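Open day at Ondumine, Stutport
Posted Sep 1, 2020

I had been meaning to go to one of these for years, and I finally got a spot on the afternoon tour after my cousin dropped out. Ondumine is the place out past the Willems warehouse in Stutport where they test cups, tumblers, bottles and so on for the companies that sell them. If you've ever wondered who decides that a picnic cup is okay to sell, well, it's a building with a gravel parking lot and a very nice porch.

We were a group of 15, with name stickers and everything. Wilma Cuypers took us around, and she walks fast! We started in the storage room, which has shelves all the way up and a ladder on rails that I badly wanted to ride. They keep one of every cup they've ever tested, nearly 1,000 of them by now, all labeled by hand. I found the exact beaker my grandmother kept her toothbrush in (brown, ugly, wonderful) and took far too long over it, so I had to jog to catch up with the others.

After that came the pouring room, and that was my favorite part of the whole afternoon. Everything in there is plain white so that spills and stains show up, and the cups stand out bright against it. Plastic tumblers in lime green, pale blue and a dusty pink, the kind you'd take to the lake, and a black Pepsi can to go with them. 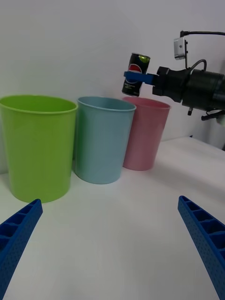
I asked Wilma what makes a cup good for soda, expecting something about bubbles, and got a whole speech about rims. A rolled rim is kinder to your lip and it also stiffens the cup, so it doesn't squash into an oval when a kid grabs it. A sharp, straight rim pours better if you're tipping it into something else, but who does that with a tumbler? The slope of the sides matters too. Too straight and they jam together in the cupboard, too slanted and they fall over the minute the dog walks by. I own a set of the jamming kind. I've been running hot water over them for years and now I know it was the cup's fault and not mine.

Then there was a coffee break, with waffles, and a long wait for the one bathroom. I got talking to Ruben Boersma, who'd driven 93 miles to be there and had brought his own cup in a sock to have it looked at. They did look at it! It has a hairline crack near the base and he was told to keep pencils in it. He took it pretty well.

The second half was a talk by Cameron Henare about cans and how they behave next to cups. I'd expected to be bored and I wasn't. He had us guess how far above a tumbler you can hold a can before the foam gets out of hand, and my guess was terrible. Tilt the cup if you can, start low, let the soda run down the side, and wait for the foam to drop before you top it up. He also told us to look where the opening is before we pour, because people tend to grab a can any which way and then twist their wrist halfway through, and that's how you get it down your sleeve. I've tried it at home since and my sleeves are doing better.

A few people wanted to know about the short cans, the ones that are gone in a couple of swallows. Cameron likes them for testing since there's less to mop up. I like them because I never finish a big one and it goes flat in the fridge door.

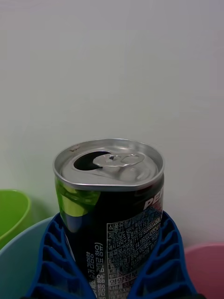 Does a small can fit in one ordinary tumbler?
Most of the time it will, as long as you pour slowly and leave out the ice. Check what the can holds against what the cup holds, and leave some space at the top for foam.

We finished in the shop, where they sell off leftover test cups for next to nothing. I bought 18, which was too many for my bag, so Annick Hervieu from our group very kindly carried half of them to my car. Mixed colors, all with the rolled rim, and yes, they come apart again when you stack them.

The next open day is in November. You sign up at the front desk or by phone, and the tour itself is free, but the waffles aren't. Wear a sweater, the storage room is chilly. If you come by bus, get off at Heltness and walk back along the canal, as the stop that's marked on their leaflet has moved.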